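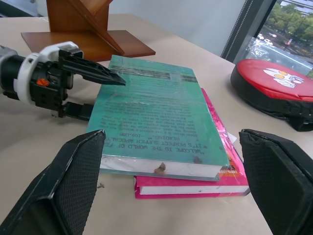 Ralaton Community Library – progress report for Hatem Radwan at the Loureiro Fund
18 Jan 2025

Hello Hatem,

You asked for a proper update before the next payment, so I've put the kettle on and here goes! The big news is that we've now covered 1707 of the 3000 paperbacks in clear plastic sleeves, and I'm really pleased with that, given that the first sleeves we ordered were too short for anything thicker than a pamphlet (they've gone back, and Pimex refunded the lot).

The fat novels are still the slow ones. You get the front lying nicely and then the back wrinkles up near the top, and if you pull too hard you bend the cover. I've started doing those flat on the table, back cover up, and pressing out from the spine with a folded duster – much better, though a few creases do stay put. They catch the light a bit but you can still read the blurb, more or less, and the borrowers don't seem to mind.

Crime and romance are finished. Science fiction and end-of-the-world stories are under way, and then it's children's, which I've been putting off because every book is a different size.

On money, we've spent £400 on sleeves and tape since my last note. The Redance shelving came in 2 deliveries and is up along the back wall, apart from one bracket they still owe us.

I'd like to keep the rest of the sleeve budget for April, if that's all right with you – the large format ones are out of stock until then. Do come and have a look if you're passing, and let me know about the bracket invoice, as I haven't paid it yet.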